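Phyllis Lambert
ok thread. cleaning out the back room before Thanksgiving bc we need the table and I cannot look at that wall one more day

Phyllis Lambert
background: white walls. painted em in November, whole house. picked white bc it would "open the room up." it did. it also shows every single thing that has ever come near it

Phyllis Lambert
table is shoved right up against the wall so that's where it's worst. chair backs, boxes, my elbow, the ironing board that one time

Phyllis Lambert
paint is Heltard eggshell btw. 184 bucks for the lot incl. rollers and tape. not mad at it, goes on nice. just don't think eggshell was the move for a room we use this much

Phyllis Lambert
step one was get everything off the table. mail, two lamps, wrapping paper from LAST year, a bag of birdseed. why

Phyllis Lambert
all of it is in the hall now. hall is a problem for later

Phyllis Lambert
step two, tablecloth. got the dark one out, the charcoal. had it folded in the Bittencourt box since we moved. wrinkles for days

Phyllis Lambert
didnt iron it. threw it on to see if it even fits. it does, hangs down plenty

Phyllis Lambert
someone asked why dark. gravy. red wine. my brother in law. next question

Phyllis Lambert
anyway turns out a black-ish cloth next to a white wall makes the wall look 10 times dirtier. did not think that thru

Phyllis Lambert
tried so far: damp rag (nothing), dish soap and warm water (some), dry eraser sponge (better but leaves a shiny patch if you lean on it so DON'T lean on it)

Phyllis Lambert
those were all by the door. haven't touched the part by the table yet, wanted to get the method down on a spot no one looks at

Phyllis Lambert
neighbor swears by Destisent, the spray in the tall bottle. says spray the cloth and never the wall. ok

Phyllis Lambert
went to get some. store was out. got the Nelusden one instead, smells like a dentist

Phyllis Lambert
tested by the door again. lifts gray stuff fine. doesn't do a thing for real scratches obviously

Phyllis Lambert
so here's table side as of 4pm, cloth on, before I start

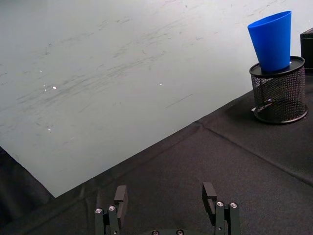 Phyllis Lambert
the gray streaks I think will come off. they mostly go the same slanty way so I'm gonna wipe along them and then across, little bit at a time

Phyllis Lambert
the one dark line in the middle is a scratch, not a smudge. that's a touch up job. have maybe a cup of paint left in the can if it hasn't skinned over

Phyllis Lambert
for the people telling me to just repaint the whole wall: no. I have pies

Phyllis Lambert
for the people telling me to hang a picture over it: it's too low, it'd be behind the potatoes

Phyllis Lambert
thinking chair rail after the holidays?? anybody done one themselves. do you need a real miter saw or is the little plastic box ok

Phyllis Lambert
also that crease in the cloth. it's been folded so long I don't know if it'll ever lie flat. steamer? wet towel and iron? it's not fancy fabric, I'm not precious about it

Phyllis Lambert
lol this thread has 3000 views, for a wall. hi everybody

Phyllis Lambert
ok consensus is steamer, and pull the table out 2 inches so nothing rubs. the 2 inches I can do right now

Phyllis Lambert
cloth is coming off again before I spray, not getting dentist smell on it. then the wall, then the hall

Phyllis Lambert
if anyone wants birdseed lmk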